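Call for readers: join the Neden Books first-readers panel

Do you finish a novel at one in the morning and then have to wait until a decent hour to tell somebody about it? We would love to hear from you.

Neden Books is a small press that publishes fiction with a strong sense of place. Our list has a novel set on a ferry crossing, a family saga that never leaves one valley, and two collections of short stories from market towns (one of them funny, one very much not). This autumn we start work on the Torkow series, 12 short novels by new writers, each rooted in a real town or stretch of countryside, and we want ordinary readers to see them before anybody else does.

What you would be doing

You will read 2 unpublished manuscripts between October and the end of the winter, at home and at your own pace, with a month for each. For every manuscript you fill in a short form and write us a page or so in your own words. Where did you slow down? Which character did you miss when they left the room? Did the place feel like somewhere you could walk around in? We want the grumbles as much as the praise, and please don't worry about spelling.

There is also one evening get-together at the Mekix reading room, with soup, bread and a lot of talking. It's optional, but last year's went on long past closing time and we can't wait to do it again! 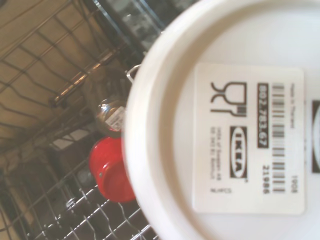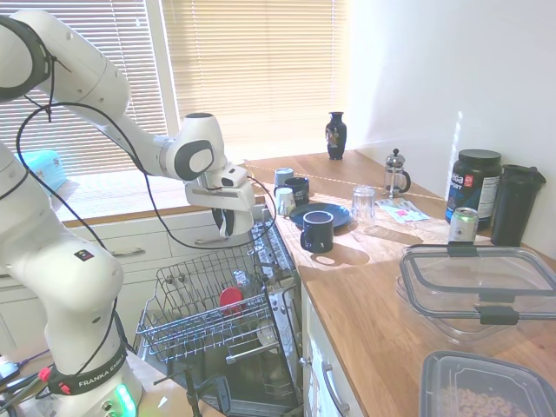
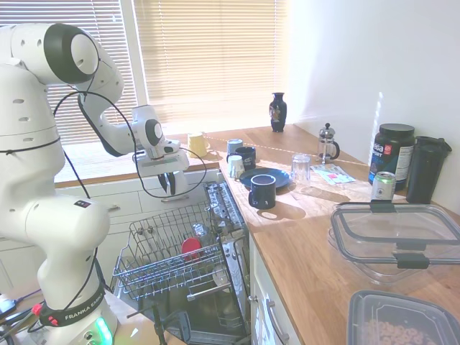
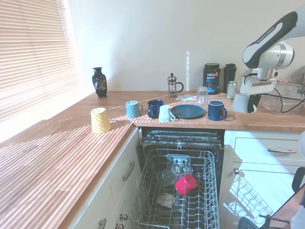
A dish label, a white robot arm beside the open dishwasher (two views), and a grey cup held over the wooden counter.

Who we are looking for

Anyone aged eighteen or over who reads fiction for pleasure. You don't need a degree, a blog or any experience in publishing. Some of our best notes have come from people who read on the bus, or who had only just come back to books after years away. We'd be especially glad to have more readers who mostly borrow from libraries, and more who like crime or romance and think "literary" novels could learn a thing or two from them.

We can't take people who are currently submitting their own work to us, as it gets muddled very quickly.

What you get

A payment of £319 once both reports are in, finished copies of the books you read, and your name in the acknowledgements if you would like it there. Travel to the get-together is paid on top. Manuscripts come on paper or as a file for your e-reader, whichever you prefer, and large print is no trouble at all.

How to apply

Write to us and tell us about one novel whose setting has stayed with you, and why. A few paragraphs is plenty. Add your postal address and the format you'd like to read in. Send it to Neden Books, Chantharasri House, PO Box 3236, or hand it in at the desk in the Mekix reading room, marked "First readers".

Applications opened on August 11, 2018 and close when the panel is full. Everyone who writes will get a reply, and the first manuscripts go out in October.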